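Woltard: Wasser wird härter, Kalk auf der Platte

07.10.2020 – Woltard bekommt anderes Wasser. Seit der Umstellung auf das Werk Clulside kommt in weiten Teilen der Stadt deutlich härteres Wasser aus der Leitung, jetzt hat der Versorger Vallon die Werte nachgereicht: 20 Grad deutscher Härte, also Bereich "hart". Vorher lag Woltard im mittleren Bereich. Gesundheitlich unbedenklich, heißt es in der Mitteilung. Betroffen sind die Kernstadt und der Ortsteil Rangel, ausgenommen bleiben die Höfe oberhalb der Bahnlinie, die hängen weiter am alten Hochbehälter.

Grund für den Wechsel: Die Brunnen im Rangeler Grund geben seit dem trockenen Frühjahr zu wenig her. Schon im April war der Pegel unter die Warnmarke gefallen, der Regen im Sommer hat kaum geholfen. Vallon hatte zunächst nur zugemischt, erst nachts, dann auch tagsüber. Nun läuft die Versorgung komplett über Clulside. Dort wird aus tieferen Schichten gefördert, durch Kalkstein, daher die Härte.

Beschwerden gab es trotzdem reichlich. 202 Anrufe bei der Störungsstelle, die meisten wegen weißer Ränder an Armaturen und wegen grauer Schlieren im Tee. Einige Anrufer meldeten auch trübes Wasser. Das sind laut Vallon feine Luftbläschen, nach kurzem Stehen wird das Glas von unten her klar. Wer dagegen braunes Wasser hat, soll sich melden und die Straße angeben. In der Unterstadt war das an den ersten Tagen der Fall, die Leitungen sind inzwischen gespült worden.

Für die Haushalte heißt das vor allem: Geräte umstellen. Spülmaschine auf die neue Härte einstellen, steht in der Anleitung meist ganz hinten. Regeneriersalz nachfüllen, auch wenn Kombitabs benutzt werden. Beim Waschmittel gilt die Dosierung für hartes Wasser, die Tabelle steht auf der Packung. Warmwasserboiler nicht heißer als nötig fahren, ab 60 Grad fällt Kalk deutlich stärker aus. Kaffeemaschine öfter entkalken. Wer eine Enthärtungsanlage im Keller hat, muss die nachstellen lassen, sonst läuft sie mit den alten Werten weiter und bringt wenig.

Teurer wird das Wasser vorerst nicht. Die Preise bleiben laut Vallon bis zur nächsten regulären Anpassung, über die der Stadtrat beschließt. Ob die Durchleitung von Clulside dann aufgeschlagen wird, ließ das Unternehmen offen. Aus dem Rathaus dazu nur der Satz, man warte die Abrechnung ab.

Ärger in der Gastronomie. Mehrere Betriebe am Markt berichten von verkalkten Düsen an den Kaffeemaschinen, in einem Café stand die Maschine einen ganzen Vormittag. Der Wirteverband will eine Entschädigung prüfen lassen, die Aussichten gelten als mäßig. In den Lieferbedingungen ist eine Spanne für die Härte genannt, und darin liegt auch das neue Wasser. Bemängelt wird vor allem die späte Information. Der Aushang kam erst nach der Umstellung, im Netz war die alte Tabelle noch tagelang zu finden. Vallon räumt das ein, die Seite sei "zu spät aktualsiert" worden.

Auch die Friseure sind nicht begeistert. Und die Aquarianer: Wer Fische aus weichem Wasser hält, soll Wechselwasser vor dem nächsten Tausch selbst messen. Teststreifen gibt es im Zoofachhandel, im Kundenbüro von Vallon liegen ebenfalls welche aus, solange der Vorrat reicht.

Flecken auf Tisch und Arbeitsplatte

Viele Fragen kamen zu hellen Oberflächen. Auf echtem Marmor keinen Essig und keine Zitronensäure verwenden, die Säure greift den Stein an und hinterlässt matte Stellen, die bleiben. Besser gleich nach dem Wischen trocken nachreiben. Bei Platten, die nur ein Marmormuster tragen, kommt es aufs Material an, da hilft der Blick in die Pflegehinweise des Herstellers. Erst an unauffälliger Stelle probieren. Die rauhe Seite vom Schwamm lieber weglassen, feine Kratzer sieht man im Gegenlicht sofort. Scheuermilch ebenso. 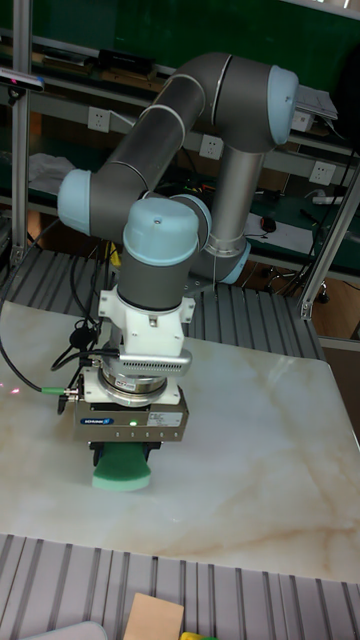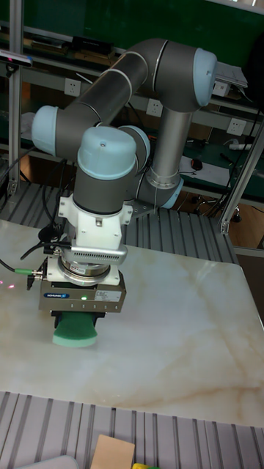 Weiße Tischplatte mit Marmormuster, auf beiden Bildern mit grünem Schwamm.

Wie es weitergeht

Eine Rückkehr zum alten Wasser ist nicht ausgeschlossen. Dafür müssten sich die Brunnen im Rangeler Grund erholen, derzeit liefern sie nur rund 70 Prozent der früheren Menge. Vallon will den Stand über den Winter beobachten und dann entscheiden. Denkbar sei auch ein dauerhafter Mischbetrieb, der läge bei der Härte irgendwo dazwischen. Eine zentrale Enthärtung im Werk Clulside wird geprüft, Kosten unbekannt, Bauzeit auch.

Bis dahin hat das Kundenbüro vier Wochen lang länger geöffnet, Fragen zur Einstelung der Hausanlagen werden dort direkt beantwortet. Der Härtewert für die eigene Straße steht jetzt auch im Netz, Eingabe der Hausnummer genügt. Mieter wenden sich bei zentralen Anlagen an die Hausverwaltung.

Zuletzt gemeldet

- Brücke in Rangel bleibt für Lkw gesperrt
- Stadtbücherei Woltard: Rückgabekasten wieder in Betrieb
- Laubabfuhr startet in der Unterstadt
- Clulside: Streit um Parkplätze am Werk
- Hallenbad öffnet später, Becken wird neu verfugt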